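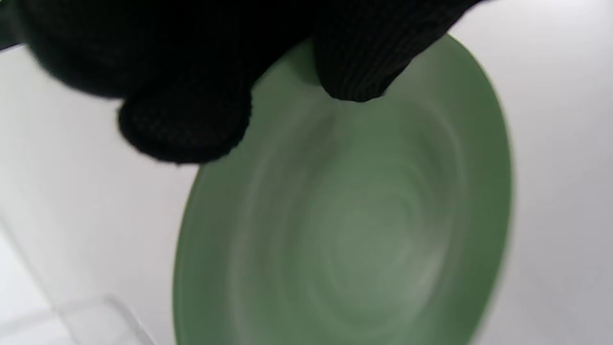 Does the ring pattern in the middle of a green plate hold grease after a normal wash? It holds a thin film in the grooves, which comes off with a soft brush and washing soda, and the flat part near the rim stays clean either way.

November, evening. I have wanted to settle that since the plates came from Pludthorpe. The old white set rinses clean with a sponge because there is nothing on it for anything to sit in. The green ones have the rings, and a sponge rides over the tops of them. Held toward the window at a low angle, the film showed as a dull patch with a fairly sharp outer boundary, and the boundary followed the last ring.

Method, for when I forget it. 1000 ml of hot water in the gray basin, one level spoon of soda, plate in face up for the length of the radio news. Then the vegetable brush, turned with the rings and not across them. Rinse, rack, dry with the flat-weave towel. I tried the terry towel first and it left lint in the center, so the terry towel is back on the hook by the door.

Did one plate with dish soap only as a comparison. The film was reduced but the low-angle test still found it. Repeated with soda and it was gone. One plate each way proves very little, but it matches what I saw with the serving bowl last month.

Weighed a plate while I had the scale out. 589 grams, dry. The old white dinner plate is nearly 400. I had guessed the green was heavier from the way the stack pulled on the shelf, but I had put most of that down to the rim. The difference matters for the upper cabinet, where the shelf is held by four plastic pins and has a visible sag at the middle. I moved the stack down to the lower cabinet, left side, and put the white ones up in its place. The door closes. The hinge on that side still needs a quarter turn.

The Forkeck care leaflet was in the drawer with the batteries. It calls the shape Testa and the color Mado, and it has one paragraph on washing, most of it about the dishwasher. It does not mention the rings. It does say to put something soft between plates in storage, which I have not been doing. There is felt in the sewing box but it is too thick, and a stack with felt in it would not clear the rail. Paper towel, one sheet folded once, compresses enough. I will use that until I find thinner felt.
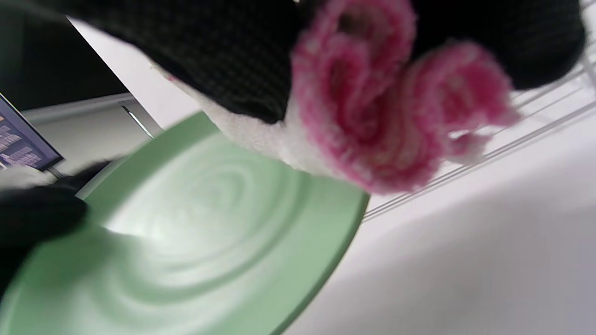

The paper towel adds less height than I expected, even doubled. I measured the stack before and after against the pencil line on the cabinet wall and could hardly separate the two. It may behave differently in summer when the air is damp. Note to check the towel for moisture in a few months and to replace it if it has gone limp.

Color is harder to be exact about. Under the kitchen tube the center of a plate looks close to gray. By the window it is plainly green, and the rim is darker than the rest in both places. I had taken this for uneven wear from the previous owner. After washing I think it belongs to the glaze, as the dark band continues over the edge to the underside without a break. I could find no scratches in it with a fingernail. There are knife marks on two of the plates, gray, short, all inside the rings. Baking soda paste took most of the gray out of one. I ran out of patience for the other.

Also found that a plate set down wet on the counter grips it. The foot ring seals, and lifting takes a slight twist. Dry it does not happen. I have put a folded cloth next to the rack for the wet ones.

Finished at 11, later than planned. The basin has a chalky line around the inside from the soda, at the 1000 ml level, and vinegar should deal with it. Brush is drying bristles down. The rack needs one of its feet replaced, and I wrote that on the list under the hinge.

Still to do: the small plates, which have the same rings at a tighter spacing. The vegetable brush may be too coarse for them. The old nail brush is softer and I will boil it first. If it works I will do the saucers the same way, half the water, same amount of soda.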